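Keeping Laundry Moving on a Small Ferry: Crew Time and Passenger Waits on the Serdale Route

Project report, Hospitality and Travel Operations
Group members: Yaryna Yurchenko, Debora Longo, Bethel Ayele
Course instructor: Violeta Barrientos

1. Background

The overnight ferry between Kedthorpe and Serdale carries up to 179 passengers in the summer and far fewer in February, when we made our trips. It has cabins on two decks, one dining room and a small lounge. The ship turns around quickly at both ends. In winter it arrives early in the morning, unloads, and takes on the next group the same evening.

Our group wanted to find out why passengers at Kedthorpe often wait in the terminal past the posted boarding time. The company's printed schedule puts boarding at 6 p.m. On the crossings we watched, the doors opened later than that every time. Passengers we spoke to mostly blamed the ticket check. The crew blamed the cabins.

2. Method

We handed out a one-page survey in the terminal and got 109 back that we could use. Yaryna and Bethel followed the cabin crew during two turnarounds and wrote down when each job started and ended. Debora interviewed Genowefa Pawłowska, the hotel manager on board, and two members of the dining room staff. We did not have access to the company's own records, so everything on timing comes from our notes. 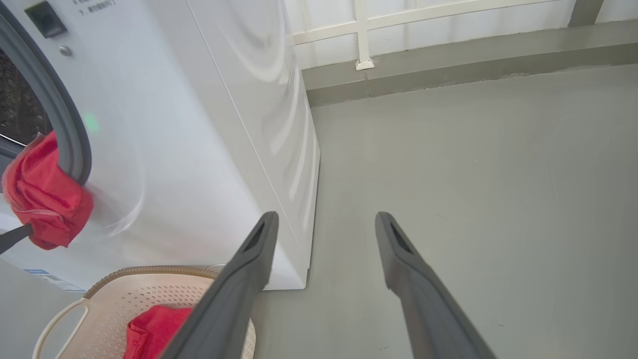

3. What we found

Boarding waits on the cabins, and the cabins wait on linen. The ticket check was slow on one crossing only, when a scanner stopped working and names were checked off a paper list. On both turnarounds we followed, the last cabins were stripped on time but stood without sheets until clean sets came up from below. A front-loading washer with a glass porthole holds only so much, and a red cloth hung over the door opening is one more item in the way. Ms. Pawłowska told us that sheets go first, then towels, then dining room cloths. In practice the dining room often asks for its cloths early, and the order changes.

The survey answers fit with this. Most people said they did not mind a delay of 20 minutes if somebody told them about it. What they disliked was standing in line with their bags and hearing nothing. Several wrote that they would have gone for coffee.

4. Suggestions

The ship should carry one extra full set of sheets for the upper deck cabins. Storage is tight, but the locker behind the lounge was half empty on both trips.

Dining room cloths could go to a laundry on shore at Serdale. We asked at one, Chiang, and they said they could return them the same afternoon. We did not get a written price.

The terminal should make an announcement at 5:45 p.m. with the expected boarding time -- even if it is the same as the posted one.

5. Limits

Two turnarounds are not many, and both were in winter. The summer crossings are fuller and may have other problems. Passengers who arrived late did not get a survey form.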